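From: Shanthi Sikder
To: Mamusstead tenants list
Subject: Re: Flat 53, sublet from March

On Friday Magdy Zaki wrote:
> Is the rent on 53 still 1,395 a month, and does that
> include heat? Also, can a subtenant use the bike room,
> or is that only for people on the main lease?

Magdy, the rent is 1,395 and heat is included. Electric is separate and came to 75 last month. Emilard wants one month as a deposit, paid to them and not to me.
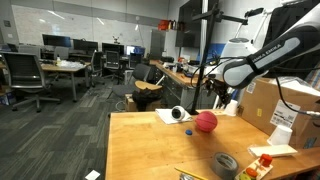
The bike room goes with the flat, so a subtenant gets the key. Storage is another 152 for the year if you want a cage. The flat comes unfurnished apart from the bed frame and the kitchen shelves. I am selling a desk lamp, black jointed stand with a white domed head like the one behind the arm, and it can stay if you want it. Bouchra Hajji in the Emilard office has the sublet form. She needs it back with a copy of your ID before she will book the walk-through.

Two other people have asked to see the place, so let me know which evening suits you. After 6:30 is best for me.

Shanthi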